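Open day demo: should visitors be allowed to place the parts themselves?

Asked by Margit Holmgren, 10/09/2025

We are running a two-arm cell at the Sjöberg open day in January. The task is simple: pick up a screwdriver, put it in a tray, reset. Slots are 16 minutes. My colleague wants visitors to set out the tool by hand between runs. I would prefer fixed positions. Has anyone done it with the public present?
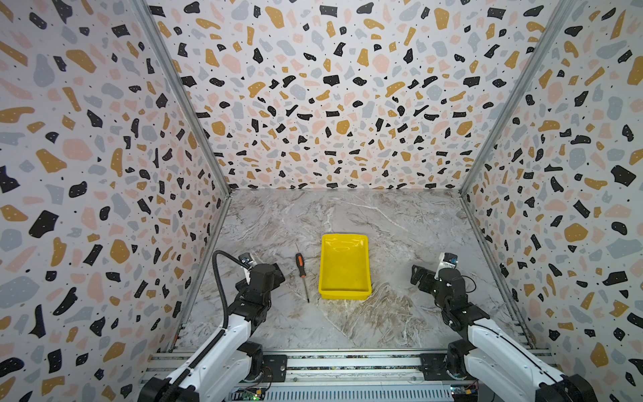

Resetting is my main worry. With fixed positions one of us can do it quickly, but people soon suspect a recorded motion. If visitors choose, the start could be anything. With the screwdriver beside the yellow tray and its handle towards the back wall, I know which arm should take it. With the handle towards the front, or the tool half under the rim, I don't.

2 answers

Apostolos Katsaros
Let them place it, but within limits. We did this at Fodis with a tape outline on the floor of the cell and one rule -- tool flat, inside the outline. Arms stopped and drives disabled before any hand goes in, and a member of staff holds the enable switch. Test the awkward handle directions beforehand and leave out any that fail. We logged 104 runs that day and the resets were never the slow part. Questions were.

ramix_user
fixed. less to go wrong. also bring a spare screwdriver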